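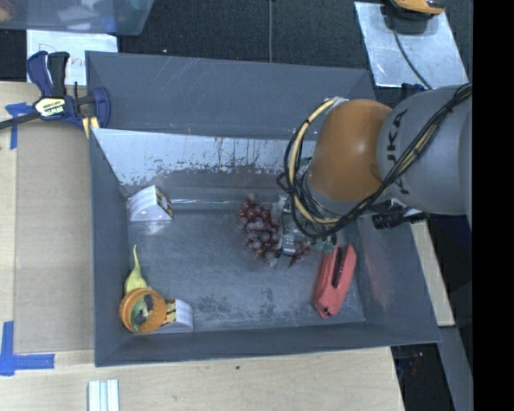 Beard trimming: fixing the neckline first

Posted in Grooming, December
By Emerson Rocha

I have been keeping my beard at the same length for most of the year, and the part that still went wrong was the neckline. Too high and the beard looks like a chin strap from the side. Too low and it looks like I stopped halfway through a shave. These are the settings and the order I have settled on.

Finding the line

Put a finger just above the Adam's apple. The top edge of the finger is the lowest point of the line. From there it curves up on both sides to a spot behind the corner of the jaw, under the ear. Keep your head level while you mark it. If you tip your chin up, the skin stretches and the line ends up higher than you meant once you look straight ahead again. I got this wrong for a long time.

I mark the center first, then each end, then join them. Working from one ear straight across to the other gives me a slope, usually down to the left.

Guards and settings

The trimmer is a Pallach with a dial. The numbers on the dial do not match the length in millimeters, so I measured a few cut hairs against a steel ruler. Setting 3 leaves about 5 mm on the cheeks. For the chin I go up to setting 11, which suits a longer face less than a round one. Mine is round.

Cheeks: 3, against the grain.
Chin and mustache: 11, with the grain, then scissors for the lip.
Below the line: no guard, then a razor.

The step between 3 and 11 is visible if you leave it alone. I blend it at 7 in short strokes along the jaw, lifting the trimmer away at the end of each stroke.

Dry or damp

Trim dry. Wet hair lies flat and looks longer, and you will take off too much. I wash the night before, comb in the morning and trim before I shower. The razor work comes after the shower.

Oil and balm

I used Jernodside balm through the summer and switched to Nogueira oil when the heating came on. The balm holds shape better. The oil gets down to the skin, and the flaking under my chin stopped after 2 weeks. Three drops is enough at this length. Four makes the collar of a light shirt dirty by lunch.

Blade care

Brush out the hair after every use. One drop of clipper oil on the teeth, run it for a few seconds, wipe. The replacement head is part number 1361, and the older one with the narrower comb does not click in fully even though it looks the same in the package. I have one of those in a drawer now.

Next post will be on cheek lines, which I still do by eye.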